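Castings, catalogues and the bus to Votdale 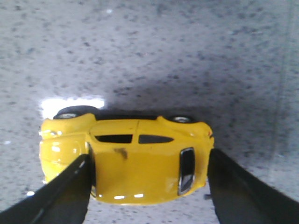
Page last updated: October

Right. Been meaning to write this one for ages, people keep asking in the comments what the modelling was like and I keep saying I'll do a proper post. Dinner's in the oven so I've got till it beeps.

Short version – I did catalogue work. Not runway, not magazines, no perfume. Catalogues and one bus shelter. If you lived near Votdale in the early 2000s and got the Vitorwood winter catalogue in your letterbox, I was the one in the oatmeal cardigan, page 13, looking off to the left at nothing. There was a bloke holding up a piece of foam board over there. That's what I was smiling at so warmly.

How it started. I was at the shops with my mum, buying school shoes, and a woman gave us a card. Mum thought it was a scam. Fair enough too, there were a lot of those. The ones where you pay up front for a "portfolio" and then they never ring. This one didn't ask for money, just said come in and get measured. Kurncombe, the agency was called. Two rooms over a bakery. I still can't smell finger buns without feeling like someone's about to put a tape around my hips.

They measured everything. Height, bust, waist, hips, inside leg, shoes, hat, gloves. Gloves! I did end up getting a hand job – hand modelling job, settle down – because of that glove size, so there you go. Dish soap. Four hours with my hands in a sink of warm water and they changed the suds every ten minutes because they go flat under the lights. My fingers looked like sultanas by the end and they used the shots from the first half hour.

The castings were the bit I hated. You'd get a phone call in the afternoon for a casting the next morning, always on the other side of town. Two buses for me. Then sit in a corridor with thirty girls who all had my hair. You go in, say your name, turn left, turn right, show your hands, thanks very much. Out the door before you've got your bag back on your shoulder. I reckon I booked one in every dozen, and the agency said that was good.

Things I used to carry in the bag:

Nude undies, nude strapless bra, black of both
Flat shoes and a pair of heels
Safety pins, a heap of them
Baby wipes
A book. You will wait
Crackers, nothing that crumbles orange
Your own mascara, always your own mascara

That last one I learned after a very nasty eye thing that I won't go into.

Money. OK so everyone wants to know this. My first paid day was $300, before the agency's cut and before tax, and I didn't see it for eleven weeks. I'd already spent it in my head on a pair of boots. The boots were gone by then. Later on the day rate went up a bit but not the way you'd think, and some months there'd be three jobs and then nothing at all till spring. I kept my shifts at the chemist the whole way through. The other girls on shift thought I was stuck up until they saw me in the thermal underwear brochure, and then they were lovely about it. Well. They stuck it up in the tearoom.

The seasons thing is true by the way. Swimmers in July, coats in January. I did a McKinnon's beach towel shoot on an oval behind a depot with frost still on the ground at 7 am. They'd trucked in sand. Between shots you got a dressing gown and a hot water bottle down the front, and the makeup lady kept dabbing my nose cos it'd gone the colour of a plum. Then that same summer, full wool coat, scarf, gloves, 38 degrees in the shade. One girl had to go and lie down in the van with the air con on. They pinned the coat up the back with bulldog clips so it looked fitted from the front, and every time I turned around I clanked.

Oh and the bus shelter! I'd forgotten the bus shelter till I started typing this. McKinnon's again, back to school. I played a mum. I was twenty. The kid was nine and she was a far bigger professional than me, told me I was blocking her light. It went up on the main road in Votdale and within a week somebody had drawn a moustache and glasses on me, very neatly, good line work. Dad took a photo. It's the only print from the whole business that my parents have got framed.

What did I like about it? The people on set, mostly. Crews are funny. There's a lot of standing around and everyone's eating. I learned how to steam a shirt properly and how to stand so my arm doesn't squash flat against my side, which I still do in family photos without thinking and my sister gives me heaps for it. I learned to say what I wanted to be paid out loud without going red. Took a while, that one.

What I didn't like. Being talked about like I wasn't in the room. "Can we do something about the knees." What would you like done about the knees, exactly? I was pretty thick skinned but I was also very young and I did go home and look at my knees. They're fine. They're knees. I've got a daughter coming up to the age I was and if a woman with a card came up to us in the shoe shop I don't know what I'd say. Probably what Mum said. Probably I'd go up the stairs and have a look at the place, read every word of the contract, and sit in on the first few jobs with a thermos.

I stopped without really deciding. Kurncombe got a new booker, the calls slowed down, I picked up more hours at the chemist and then started my course. One day I noticed I hadn't shaved my arms in two months and that was that. No farewell tour.

I've still got the comp cards somewhere, in the shed I think, in with the Christmas stuff. Will scan a couple if I can find them and if the mice havent. Somebody asked last time about how the size sheets worked and whether they pin things for bigger models too – yes they do, and I'll do a seperate post on that.

Oven's going. Back later to fix the typos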